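Residence Services : News : Interviews : Inside the Dreltmont laundry room

The laundry room at Dreltmont reopened to residents in October, after a summer in which washing had to be carried across the courtyard to the Szabó building. Katalin Bognár, who manages shared facilities for the residence, met with Residence Services on a Thursday morning to discuss the new arrangements.

The residence houses 332 people, and the laundry is among its most heavily used rooms. According to Ms. Bognár, the building recorded 1,712 drying cycles in the first month after reopening. "We had planned for a gradual return," she said. "Residents came back all at once, and most of them came on Sunday evening."

Much of the conversation concerned drying. The former machines were vented through an outside wall, and the ducts had become difficult to clean. The replacements were supplied through Pallel, a contractor that also maintains the washers. Each dryer now carries a number, and residents are asked to quote it when reporting a fault. "Before, we would receive a message saying that the one near the door was not heating," Ms. Bognár said. "People do not agree on which one is near the door."

Ákos Illés, the building technician, joined the interview partway through. He inspects the machines at 7 a.m. and asks residents to do one thing in return. "Clear the lint filter when you take your clothes out," he said. "A full filter adds time to every load, and then people pay for a second cycle they should not need." He has also found coins, hair ties and, on one occasion, a complete set of keys in the drums.

Overloading remains a concern. Mr. Illés recommends filling the drum no more than halfway with towels or bedding - heavy items need room to turn. Comforters should be taken to Clirnia, the dry cleaner on the corner, where residents receive a reduced rate.

Asked about booking, Ms. Bognár confirmed that reservations are limited to 2 hours per resident at one time. Laundry left for over a day is placed in a bag and held at the front desk. She is considering a later closing time on weekdays, although the rooms directly above the laundry must be consulted first.

"The dryers are quieter than the old ones, but they are still dryers," she said.

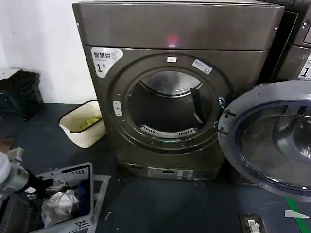

The consultation will be conducted by letter, Ms. Bognár added, and residents on the second floor will have two weeks to reply. Until then, the room will continue to close at 10 p.m., and any cycle still running at that hour may be collected the following morning.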